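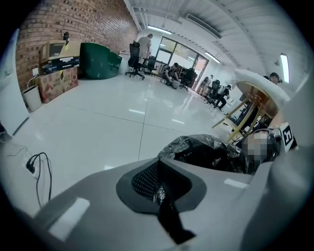 Nurnari

Nurnari is a filled flatbread sold mainly as street food in the port town of Bruven and in the villages along the Eter River. It is made from a soft wheat dough that is stretched thin, folded over a filling of onion, white cheese and greens, and cooked on a flat iron plate. The name is used for both the bread and the stall that sells it, so that people in Bruven may speak of "eating a nurnari" or "meeting at the nurnari."

Name

The word comes from an older local term for a folded cloth. In the upper valley the same food is called nurna, and the longer form is understood but seldom used. Menus in Bruven sometimes print the plural as "nurnaris," although in local speech the word does not change.

History

Flatbreads cooked on iron plates were made in farmhouses along the Eter well before they were sold in town. The usual filling was whatever greens were on hand, with a little cheese when the household had it. Sellers began to bring the bread to the Bruven docks when the harbor was enlarged and many laborers no longer went home for a midday meal. The bread was folded into a half circle at first. The square fold, which keeps the filling from dropping out while walking, came into use at the docks and later spread up the valley.

The first permanent stalls stood along the fish market wall. When the market moved indoors, most sellers moved to Pawlak Square, which is still the main place to buy nurnari. A stall permit covers one plate and one counter, and a permit can be passed on within a family.

Preparation

The dough is made of wheat flour, water, salt and a small amount of oil. It contains no yeast. A common stall batch uses 1000 grams of flour to 658 grams of water, which gives a sticky dough that has to be handled with oiled hands. The dough rests under a damp cloth for at least an hour. It is then divided into balls and left to rest again until it can be pulled without tearing.

Each ball is pressed flat on an oiled counter and stretched from the edges until the counter shows through. The filling goes in the center and the four sides are folded over it. The parcel is cooked seam side down first. Many sellers set a weight on top for the first minute. A finished nurnari has dark brown patches on both sides and a soft layer of dough inside next to the filling.

Home cooks often use a heavy frying pan. An oven set to 465 degrees Fahrenheit with a baking stone inside can also be used, but the bread comes out drier and is usually brushed with butter afterward.

Fillings

The standard filling is chopped onion, crumbled white cheese and either spinach or chard. The onion is salted and squeezed before use. Other fillings include:

Potato and dill, sold mostly in colder months
Smoked river fish with onion, found near the docks
Ground lamb with black pepper
Pumpkin, grated and lightly sweetened
Plain, with only butter and salt, often bought for children

Sweet versions with plum jam are made at home and at fairs. Several of the older stalls do not sell them.

Serving

Nurnari is cut in two and handed over in a sheet of paper. It is eaten by hand, usually standing. The common side is a thin sauce of yogurt, garlic and vinegar, which is spooned inside the cut edge. A pickled green pepper may be added. Salted yogurt drink is sold at most stalls, and black tea at nearly all of them.

Stalls on Pawlak Square open in the late morning and close when the dough runs out. Those by the ferry landing keep later hours and sell much of their bread after dark.

Festival

A nurnari fair is held in Bruven each August and lasts one weekend. Fifteen stalls are given places along the river walk, and there is a contest for the thinnest stretched dough. Entries are judged before cooking, and a sheet with any tear in it is ruled out. Stalls from the upper valley cook the half-circle form at the fair, where it is sold next to the square one.

See also

Flatbread
Stuffed breads
Street food

This page was last edited on Jun 16, 2025.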